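Garkside Workshop – Floral Display Notebook
Entry for Feb 24, 2020
Kept by Orysia Horobets
Read by: B. Tkachenko, A. Nazari, H. Vasylenko

Subject: single-stem red rose, leaf arrangement and tie placement, continued from the previous entry.

Work resumed on the large single rose for the Derura lobby order. The order calls for 16 stems, each displayed upright and alone, each with its own holder. The client has asked that the flowers be readable from below as well as from the front, because visitors will come up the stairs toward them. Most of our earlier pieces were finished for a viewer standing over a table, and the underside of the bloom was treated as hidden. The present entry is concerned mainly with that underside and with the leaves beneath it.

Materials on the bench this morning: red petal fabric from the Petek roll, opened last July; leaves from the Plullik box, mixed sizes; green stems, cut to 400 mm; yellow plastic ties; two black holders. The Petek fabric frays at the cut when the blade is dull. Mr. Nazari changed the blade before cutting and the difference was plain. The remaining length on the roll is sufficient for the order if the outer petals are nested on the pattern as Ms. Tkachenko drew them. They should not be turned to save cloth. The lines in the fabric must run from the base of the petal to its edge, and a turned petal shows at once beside a straight one.

Petal shaping. The inner cup was assembled first and left alone. The outer petals were then rolled over a warm rod, beginning at the middle of the edge and working out to each side. Two settings were tried. At the lower setting the roll opened again within the hour. At the higher setting it held, but one petal took a shine along the curl and was set aside. The setting between the two has been marked on the dial with a pencil line, and all further petals for this order are to be done at that mark.

The lip of the lowest outer petal is the part most visible from the stairs. It had previously been trimmed to an even curve. Mr. Vasylenko suggested leaving the wave in it and I agree with him. An even lip looked like the rim of a cup. Please do not trim the lip on the remaining pieces.

Leaves. The instruction sheet shows the leaves in a level ring below the bloom. Pieces one and two were made to the sheet and the result was stiff. For piece three the ring was abandoned and the leaves were placed by eye, with the larger ones allowed to hang. The toothed edges were not touched. The flat leaves supplied by Plullik have a fold across the middle from packing, and this fold must be eased out by hand before fixing. Steam removes it faster but softens the whole leaf, and a softened leaf drops against the stem by the end of the day.
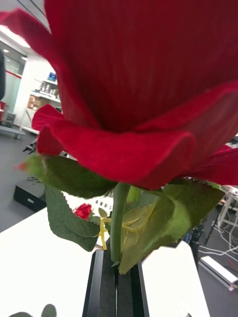

Fig. 1. Rose from below, in the black holder. Outer petal left with its wave; leaves placed by eye; yellow ties not yet trimmed.

Remarks on Fig. 1. The large leaf to the right of the stem takes the light from behind very well, and the veins can be read clearly. This was not planned. I would like at least one leaf on every piece placed where it can do the same, which means that the position of the windows in the lobby has to be known before the leaves are fixed. Mr. Kostiuk has the floor plan and has been asked for a copy. The leaf hanging on the left is darker and is acceptable as it stands.

The color of the bloom is deeper in the folds toward the center of the cup, and brighter at the curled edges. I had considered a second, darker fabric for the inner petals. The folds supply enough shadow without it, and the proposal is withdrawn.

Ties. The yellow ties are the open question. They were chosen for the trial because they are easy to find and remove while the leaves are still being moved. They are far too noticeable for the finished piece, and the loose ends spread in every direction across the leaves. Three courses were discussed at the bench:

Trim the yellow ties close and cover them with green tape.
Replace them with green ties of the same width.
Fix the leaves with adhesive and use no ties.

Ms. Tkachenko favors the second. Mr. Vasylenko favors adhesive – he points out that a tie can be felt under tape and that tape lifts in a heated room. My own view is that adhesive should wait until the leaf positions are settled, as it allows no correction. Green ties are to be requested from stores. Until they arrive, work continues with the yellow ones and their ends are to be left long.

Holder. The black holder keeps the stem upright in its slot, and the flat sides suit the plainness of a single flower. The matte finish marks when handled. Cotton gloves are in the second drawer and should be worn when a piece is carried by its holder. One stem cut from the new batch was slightly too thick and had to be pressed in with more force than I would like. Mr. Nazari will check the batch against the slot before any more leaves are attached. A thick stem should be exchanged. Sanding leaves a pale patch that is difficult to color afterward.

Viewing height. The pieces were last judged on the bench, which is too low for this purpose. A shelf has been put up at the end of the room so that the underside can be looked at without kneeling. The distance from the shelf to the mark on the floor is 600 mm, and all pieces are to be judged from that mark first and from the doorway second. Faults seen only at closer range may be noted here but need not hold up the work.

Time. Piece three took 67 minutes from first petal to last leaf, with the cutting already done. The two pieces made to the sheet were quicker, and I expect the figure to come down once the tie question is settled. Ms. Tkachenko would prefer to make all the blooms first and attach the leaves in a second pass. I have no objection, provided that the finished blooms are stored hanging. A bloom rested on its face overnight loses the curl of its outer petals, and rolling them a second time leaves a crease.

Outstanding:

Copy of floor plan – Mr. Kostiuk.
Green ties, same width – request to stores, O.H.
Stem batch checked against holder slot – Mr. Nazari.
Pieces one and two: remove leaves, place again by eye – Mr. Vasylenko.
Amend instruction sheet, leaf section and lip section. The old sheet should be taken down from the wall when the new one is issued.

Note added at close of day, B.T.: The pencil line on the dial is faint and was nearly missed this afternoon. I have gone over it in white paint. The petal with the shine is in the sample drawer, labeled, should anyone wish to compare.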